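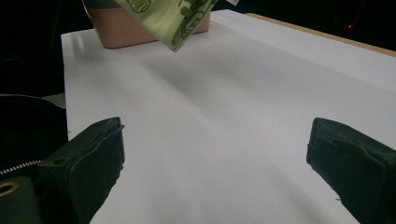
Inicio Trucos Ropa Cocina Taller Buscar Contacto

Doblar camisetas con pinzas – lo que vamos sacando en claro

Apuntes rápidos del método Storkis, que en agosto hay poco tiempo. La idea: una persona dobla y guarda con una pinza en cada mano, se graba todo y con eso se entrena al robot. En Cluncombe llevamos 1125 repeticiones grabadas. Trucos que sirven igual en casa, o casi.

– Superficie clara y lisa. Sobre madera oscura los bordes se pierden.
– Antes de cerrar, pinza abierta del todo. Si entras medio cerrado empujas la tela y sale arruga.
– Coger por el doblez, nunca por el borde suelto.
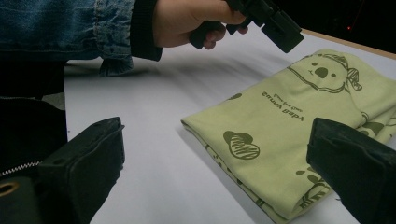
– Manga larga, puño ajustado. Los puños anchos se enganchan, sobre todo con tela fina.
– Estampado hacia arriba. Así se ve enseguida si la prenda a girado.

Birutė Paulauskas probó dos maneras de empezar: con la prenda extendida y con la prenda ya doblada, solo para guardar. Con la segunda, 52 repeticiones bastaron para que el robot acertara casi siempre. Con la primera, ni de lejos. 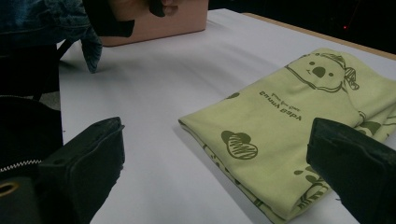

Prenda verde con koala, doblada sobre la mesa blanca.

– Bandeja cerca, a un palmo. Más lejos la prenda se abre por el camino.
– Al soltar, bajar hasta tocar fondo y abrir depacio. Soltar desde arriba deshace el doblez.
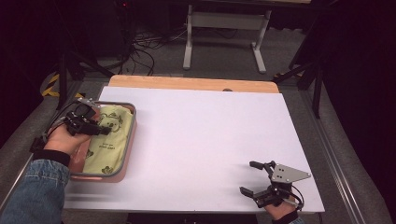
– La otra mano, quieta y apartada. En 23 grabaciones estorbaba y hubo que tirarlas.
– Descanso cada seis prendas. La muñeca se cansa y se nota en los datos.

Falta probar con toallas – el miércoles, si Opoku nos deja la mesa grande.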